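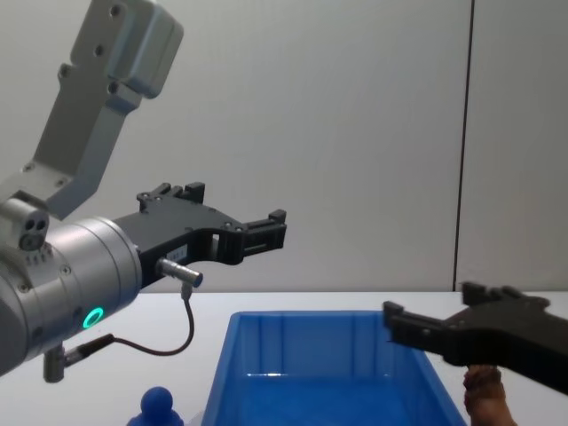 Istmont Basketball Club signs guard Genji Ichikawa on two-season contract

Istmont Basketball Club has signed the guard Genji Ichikawa from Prutell on a contract covering the next 2 seasons. The club holds an option on a further year, which must be taken up by the end of April in the final season of the agreement. Terms were agreed between the clubs and registration papers have been lodged with the league. No fee has been disclosed.

Ichikawa made 64 appearances for Prutell, mostly at point guard, and scored 368 points in his final season there. He recorded 113 assists in the same season. He played the majority of his minutes as the primary ball handler and moved to shooting guard when Prutell used a smaller line-up.

Istmont will register him as a guard without a fixed position. The coaching staff intend to use him at the point in the first and third quarters and off the ball at other times. He will join the squad for pre-season training in August, subject to a medical.

"I have played against Istmont often enough to know how the team sets up," said Ichikawa. "The defence switches on most screens, and that suits me. I expect to compete for minutes from the start."

The signing fills the squad place left open when Istmont released a reserve guard at the end of last season. One place remains available under the league's roster limit. The club is looking for a forward and does not plan to add another guard before the registration window closes.

Pre-season fixtures

Istmont will play Beyene at home and Tirken away before the league season opens. Both games will be played under full league rules, with four quarters of ten minutes. Tip-off for the home game is at 7.30 pm and doors open at 6.30 pm. Season ticket holders may enter on their existing cards. Tickets for the Tirken game will be sold by the host club only.

Media accreditation requests for the home game should be sent to the Istmont press office.

ENDS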